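Pre-purchase checklist, sorting cell, bench 2
With my comments, since I'm the one who has to defend the numbers
Filled in 6th January by me, read over by Ferenc Győri

OK so this is the list we go through before any money leaves the building. Last October we bought a bench first and asked questions second, and I'd like to skip that experience this year! Same format as before: item, status, then me rambling. Ferenc's notes are marked FG. Everything so far is from the simulated layout, so anything that says "check on site" really does mean go and stand there with a tape measure.

PART A. ARM, TABLE AND MOUNTING

A1. Table rated for the arm plus its mount
Status: OPEN
Tarwood quoted us a wood-topped table and left the load rating blank. I've asked twice. The arm sits toward one end and does all its reaching out over the middle, so I want the rating for a load at the end of the top and not just spread nicely across it. No rating, no order.

A2. Angled mount included in the price
Status: NO
It's a separate line on the Morin quote (I missed it the first time, sorry Ferenc). Add the wedge, the bolts and somebody's time to fit it. FG: "Ask if the bolt pattern matches the table or if we're drilling."

A3. Reach checked against the bin position
Status: OK in simulation, check on site
The gripper gets down to the side of the bin with the elbow still bent up high, which I like. I'd still want the bin position taped on the real table before we pick between the two arm lengths, because the longer one eats most of what we set aside for guarding.

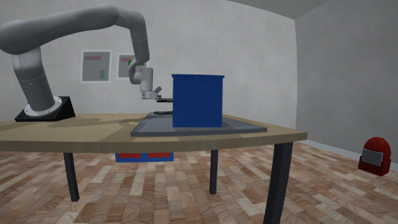 Item A3. Arm on the angled mount, gripper at the blue box on the gray mat.

A4. Clearance behind and above the arm
Status: OPEN
The layout has the table in front of a wall with framed pictures on it. Pretty, but our real wall has a conduit run and a fire extinguisher. Somebody needs to measure how far back the shoulder and elbow swing. Put the extinguisher move in the budget now, please, it always ends up in mine.

A5. Mat under the bin
Status: YES, buy it
Cheap. Buy a spare while we're at it. I'd like one that doesn't slide, and I'd like the edges to lie flat so a low gripper finger has nothing to catch on.

A6. Emergency stop within reach of the operator
Status: OPEN
Not drawn in the layout at all. Needs a position, a bracket and a cable route before I sign. FG: "One on each side of the table." Agreed, so price two.

A7. Guarding
Status: OPEN, the big one
Nustau will quote for a fence or a scanner. The fence is cheaper, the scanner is nicer to work around, and I keep changing my mind. The risk assessment gets the final say, so let's book that first and stop arguing in the hallway.

PART B. BINS, WORK SURFACE AND GRIPPER

B1. Perforated top
Status: YES
I was against this (dust! small screws!) and I've come around. Being able to bolt fixtures to a grid saves us paying for a custom plate every time the layout moves. Budget 45 minutes a month for cleaning the holes and write it on the maintenance sheet, or it won't happen.

B2. Bin labels readable and facing the operator
Status: OK
Big black capitals on white, nothing fancy. Order spare labels with the bins, they get scraped.

B3. Gap between bins
Status: FAIL, needs a change
See for yourself how snug the yellow and green ones are. If a finger has to come down on the outside of a bin wall, there's no room for it there. Brarateo sells a spacer strip that would do it, 11 dollars each, and I'm happy to pay that before I pay for a bent fingertip.

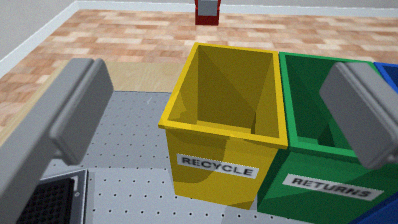 Item B3. RECYCLE and RETURNS bins side by side, gripper fingers at left and right.

B4. Finger pads
Status: OPEN
Wide flat pads are great on the bins, I'm less sure about thin packaging. Ask the supplier for a second set on loan. Pads are a wear part, so they go under running costs and not under the purchase (finance bounced this one last time).

B5. Trays fixed down
Status: OPEN
There's a dark mesh tray on the same surface. Decide whether it gets bolted or just sits, and buy hardware to match.

B6. Floor kept clear
Status: CHECK ON SITE
The layout has a few things on the floor around the table. Our version should have floor tape and nothing inside it. Tape is in the consumables line, 300 dollars for the year with wipes and labels, and we spent almost all of it last time.

STILL NEEDED BEFORE I SIGN
Load rating from Tarwood
Revised Morin quote with the mount in the total
Both Nustau options on one page
Brarateo spacers added to the bin order
Wall measurements, Ferenc has the long tape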